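11 August 2025

Rained until lunch, so the gutter job on the Cosstead side is put off again. Spent the day on the crockery instead. Notes mostly for my own reference, as I'll have forgotten the method by the time I do the next lot.

The kitchen cupboard has been over-full since March, when Rocío passed on her aunt's things. The shelf is melamine on chipboard, held by four pins, and it has a visible sag in the middle. I put a straightedge along the front lip and got 4 mm of daylight at the centre. Not dangerous yet. The plates stacked there are the heaviest load in the kitchen, and most of them we don't use.

Procedure: everything out, wash, dry, sort by diameter, check for damage, decide. I used the carpet for sorting and kept the bench for washing. A dropped plate on tile is a broken plate. A dropped plate on carpet usually isn't. The carpet needed a vacuum before I started and I didn't do it, which was lazy. Went around the undersides with a dry cloth before anything went back on a shelf.

Damage check is by ear first. Balance the plate on three fingertips, tap the rim with a wooden spoon handle, listen. A sound plate rings and dies away evenly. A cracked one gives a short dull note. After the ear test, a fingernail around the rim for chips, then a look at the glaze under the desk lamp at a low angle. Knife marks from cutlery are grey and come off with bicarb paste. Crazing doesn't come off with anything, and I no longer keep crazed plates for food.

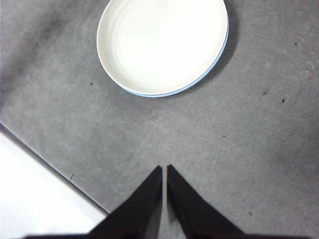

Haruto rang partway through about the Fahmy drawings, wanting to know whether the bracket spacing was centre to centre or edge to edge. Centre to centre. It is written on the sheet. He had the old revision. Lost 15 minutes to that and had to re-tap a stack as I couldn't remember where I'd stopped.

Results. Two dinner plates failed the ear test and went in the bin wrapped in newspaper. One bowl has a chip on the foot ring only, so it stays, but as a saucer for the fern. The brown stoneware set is complete and weighs far too much. Flor has said she'll take it for the unit in Marnell, which has proper timber shelves. I've packed it on edge in a carton, a sheet of paper between each piece, crumpled paper at the bottom and top. Plates travel better on edge than flat. Alcides disagrees and packs flat, and he has broken more plates than I have.

On the shelf itself: turned it over so the sag now faces up. It will creep back the other way in time. The better fix is a stiffener along the front edge, 40 by 19 pine, glued and screwed from below. Multadwood had none in stock when I phoned and couldn't give me a date. In the meantime the load is down by a good third, by my estimate, and I've moved the casserole dish to the floor cabinet where it should have been all along.

New stacking order, left to right: dinner plates, side plates, bowls. No stack higher than a hand span. Felt discs between the good ones. I had a roll of 100 discs from the chair legs and they're about the right size, though the adhesive backing has to stay on or they stick to the glaze.

Azlan came in at five, opened the cupboard, took out a mug and made no comment. Mugs were not part of the job.

Knees sore from the floor. Vacuumed the carpet after dinner — the wrong way round, I know. Gutter tomorrow if it's dry, and I need to ring Flor about collecting the carton, which is blocking the hall.

We use cookies to remember your reading preferences. Accept | Manage settings
Contact | © Azlan Goh and household | Back to top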